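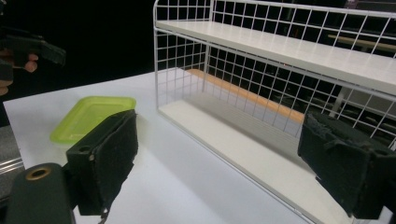 Tullio Farina is on his feet when I ring, eating something. February is a bad month for him, he says — everyone wants kits before the spring.

The kit is the Orgate hand-held gripper. You hold it, you do a job with it, and the recordings go off to train a robot arm. Kornon sells it for 3,740 a pair, stands not included.

"People think they're buying a robot," says Farina, who runs customer trials. "They're buying the bit before the robot."

First question, the pads. Black foam, and on a used set they go ragged pretty quick. He doesn't argue. "Foam is a wear part. You get over 2,000 grasps, then you peel it off and stick new on. Rubber lasted longer but it slid on shiny tubs. We went back to foam."

Spares are 35 a set. Bit steep for foam, I tell him. Pause. "It's cut to size."

Current trial job is kitchen stuff, plastic food tubs and a white wire shelf rack on a table. Sounds dull. Zsolt Vörös, who does the testing, disagrees.

"The rack is horrible," he says. "Thin wires, you catch a jaw on the top shelf and have to start again. Customers have cupboards and racks, so we do racks."

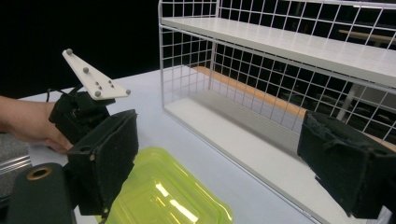 Orgate gripper with the tracking plate on, beside the wire rack.

The tracking plate is what Vörös likes best. White triangle, grey markers, sits on top of the gripper so the system knows were the hand is. Gripes? "The cable. I'd move the cable tomorrow." And the weight, after 50 goes your wrist knows about it.

A lighter body is promised, named Riditz, no date. Farina wont be drawn. Would he tell a small outfit to buy now or wait? "Hire one," he says. "Vasilakis do them by the week. See if your people can stand it."

Then he had another call.

Print this article | E-mail this article

Comments

marlow_k: 35 for foam!! We cut our own from a sheet, works fine

Pip: Does the hire price include the tracking plate? Article doesnt say.

benchside: Agree about the wrist. Swap hands every half hour.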